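Lint on dark napkins, what works for you?
Print this thread | E-mail to a friend

kusa_kitchen
I hosted supper club in October and put out my charcoal napkins, and by dessert everybody had fuzz on their laps! I've washed them 3 times since (cold, inside the pillowcase like my mother does) and they're still speckled. Do I give up and go back to white?

mai46
Don't give up! Half a cup of white vinegar in the rinse, no softener ever, and shake them out hard before they go in the dryer. And keep them away from towels, towels are the enemy.

Clambridge9
Vinegar did nothing for mine, sorry mai. Cheap twill sheds and keeps on shedding. I'd buy linen and be done with it. 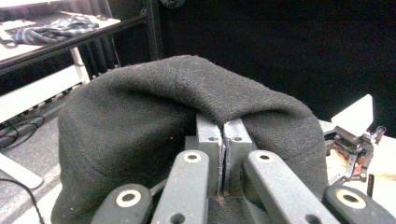

Dark gray twill, light lint all over

mai46
Linen sheds too when it's new, Clambridge9! And it wrinkles if you look at it funny. I'd rather have a little fuzz than iron for nine people.

H. Yammine
I'm with mai on the ironing but not on the vinegar. What fixed ours was cleaning the dryer screen between loads and running the napkins alone. If an edge is starting to fray, hem it again, because a raw edge drops threads in every wash.
Hussam

kusa_kitchen
Ok, trying the dryer screen first and vinegar on the second load. Clambridge9, which linen did you get and does it come in charcoal?

Print this thread | E-mail to a friend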